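Feb 27, 2026
Bench 2, Denley. Entry by Edem Amegashie, copy to Ž. Kollár.

Task family: tabletop tidying, two arms, decorative items on and around the green stand. Same question as in the November review: is any of this ready to leave the bench for a house or a packing station. Controller on the Vávra build, grasp planner is Zeva with the old thresholds.
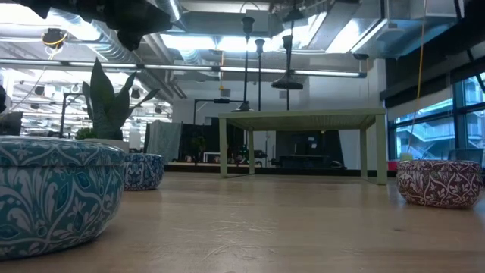
Bowls, side view. Green stand behind.

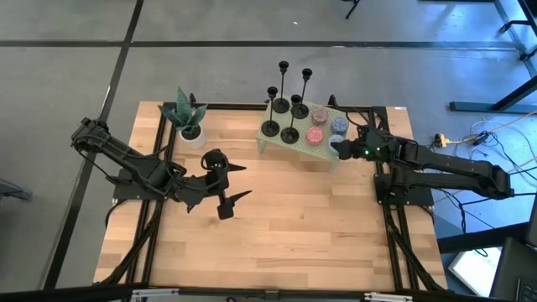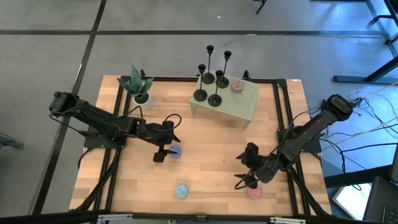
Loose rounds on the wood, one up on the stand with the candlesticks. 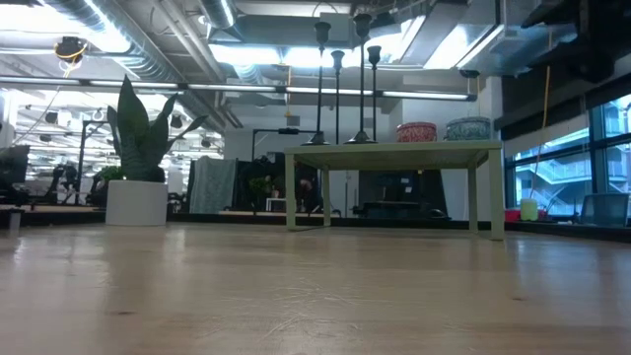
Can a two-arm setup like this take over clearing and setting a shelf at home?
At the current rate it can do part of the job, with a person nearby. Out of 44 pick-and-place attempts on the low round items, 40 ended inside the target area. Thin stems are worse. The planner closes on the stem at whatever height it finds first, and a grasp near the cup lets the base swing. Time per item is also poor. A person resets the whole table before the arms have finished the second object.

Notes on failures:
- Four misses on the rounds, all with the left arm. Three were low approaches, fingertip touched the wood and the force limit tripped. The other is unexplained, log truncated.
- Stem grasps: capped closing speed at 40 percent. Less swing, no change in success that I would defend.
- Handover between arms not attempted. Žofie wants it in. I would rather fix the approach height first.
- Bowls were not scored. Rim grasp needs a wider opening than the planner allows by default, and I have not changed the default.

Shop-floor side: Hullarport asked for 200 cycles without a person stepping in. Longest run so far is 10. Their parts are all one size and arrive in a tray, so the comparison is not quite fair to us, but 10 is still 10.

To do
Raise left approach height, rerun the rounds.
Recheck left wrist offset against the calibration sheet, I think the sheet predates the cable swap.
Žofie: send the tray drawing if you have it. The one in the shared folder is the old revision.
Log truncation, ask whether the disk quota was changed again.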